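About Jovolier

Jovolier began in December with one table, two robot arms and a belief that machines learn chores best when people show them. We collect examples — lots of them — of ordinary hand-sized jobs, and we pass them along to the teams who train the learning systems. Mereana Costigan started the company with Parviz Talebi, and there are 11 of us now, which makes lunch a good deal louder than it used to be.

Our favorite jobs are the plain ones. A gray cup, a yellow cup and a small drink can may not sound like much of a morning's work, but you'd be surprised how many ways there are to go about it, and we want our examples to cover as many of them as we can!

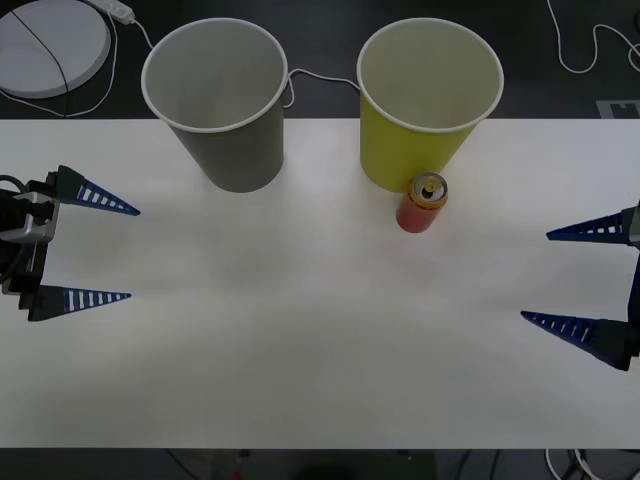 How we work

Each job gets a short written plan, and then our operators guide the arms through it again and again. Els Prins looks after the plans and likes a set of 200 tries before she'll call a job covered. We keep the clumsy tries too (clearly labeled, of course), and our partners at Moradi tell us they're glad to have them.

We record from beside the table and from the grippers themselves, so that every example comes with more than one point of view.

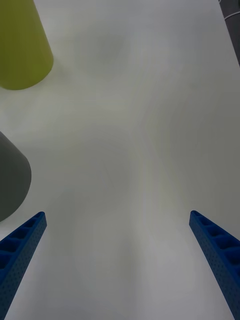 Open fingers, seen from the gripper

Ghazal Yazdani goes through the recordings afterward, marking where a grasp begins and where it ends. She has trained 15 reviewers so far, here and at our sister office in Ultley, and she's very patient with beginners. 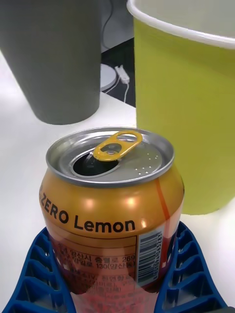 A lemon drink can between the blue fingers

Come and see us

Pouran Nouri runs our visitor afternoons, and she'll happily let you try the controls yourself. Groups of up to 18 are welcome — schools, clubs, curious neighbors, anyone really.

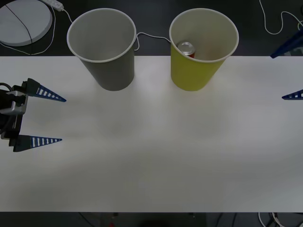

The next open afternoon is Tue 25 April. Write to Pouran through the contact page if you'd like a place, and do mention it if you're bringing children, so she can set out the low stools.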